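Laundry Corner: T-shirts, and what to do with the heap

Third item this issue, and the one I've been putting off. Folding. Got more mail about it than about the parking, so here goes, quick, because the newsletter has to go out tonight.

First the numbers, for anyone who missed the last one. The clothing drive took in 3,685 pieces. Goal was 3,000. So, great. Except every one of those has to be folded before it goes on a shelf at Treltetow, and most of it is T-shirts. Mountains of T-shirts. The Munder building took the coats and the sweaters, thank you Munder, and we got the rest.

A lot of you are folding at home now and bringing the stacks in. Wonderful. Keep doing it. But the stacks have to match, or they slide off each other by the second day and somebody starts over. So, one way of doing it, please, all of us.

Use the bed. I know, everybody has a favorite table. But a kitchen table is too narrow for an adult large, the sleeves hang off both sides, and there's always a crumb or a ring of coffee. A made bed with a plain sheet is wide enough and you can leave the shirt where it lands. Clear off as much as you can first. Papers, chargers, the neck pillow from the last trip. You don't have to clear everything, just enough for one shirt with its arms out.

Then, get the shirt flat before you fold anything. This is where most of the bad stacks come from. People start folding a shirt that's still twisted from the dryer, one sleeve inside the other, hem rolled under. Take hold at two ends. Pull gently, let it drop, pull again. Collar at the headboard end or the foot end, doesnt matter, but do the same every time or you'll lose track of which side is the front. Check the label in the neck. Label side down for our shelves, so the front of the shirt faces the mattress when you start.

Smooth from the middle out. Side in, sleeve back. Other side in, sleeve back. Then bottom up to the collar, and once more. You want a block you can pick up in one hand without it opening. If the sheet has wrinkles in it that's fine, the shirt doesn't care, but give the sheet a tug if you're getting ridges.

Stacks of 4, no higher. I know the Intarasuk folks do taller ones, their shelves have backs. Ours don't.

Sort by color only if you have time. Blues with blues and grays with grays looks nice and it does go faster on the shelf side, but a mixed stack folded right beats a pretty one that falls over. Keep the finished ones OFF the bed. Put them on a desk, a dresser, a chair, whatever is near. If they stay on the mattress they lean every time you pull on the next shirt, and over they go.

Things that came up in the mail:

Stains. Don't fold it, put it in the gray bag. We have a soak tub now.

Dog hair. Lint roller before, not after.

Long sleeves. Same as short but the sleeve goes back and then down along the side. Takes two passes. A little bulky, it's ok.

Tags sticking out. Tuck them in. Or cut them, if they're the scratchy side seam kind, kids hate those.

Damp. Please no damp. One damp shirt in a closed tote and the whole tote smells by the time we open it. If you aren't sure, hang it over a chair overnight and fold it tomorrow.

Totes are the clear ones from Plamitard, there's a stack of empties by the side door. Take what you need, bring them back full, lids on. Write adult or kids on the tape and the size if they're all one size. Don't write on the lid itself, the marker never comes off and we've got lids that say three different things.

Next drop-off is the usual hours. After that we're hoping to have the T-shirts done and move on to pants before November, when the coats start going out and there's no room for anything else.

A blue T-shirt on the bed, at the getting-it-flat stage:
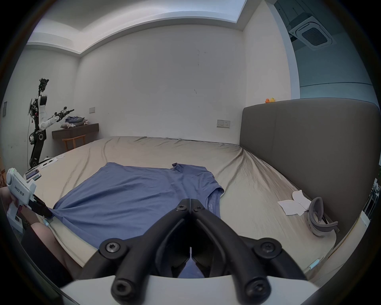
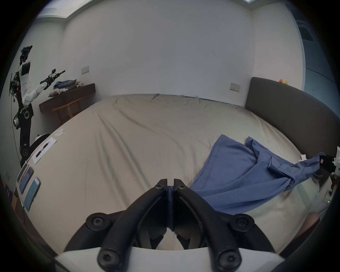
One reader has already written in to disagree with me about the label. She folds hers label side up, always has, and says you can read the size straight off the shirt before you start, so you never have to open a finished one to check. Fair point. She'd also like it known that stacks of 4 are too small and she is running out of dresser. Keep sending these, I read them all, even if the answer takes me a wihle.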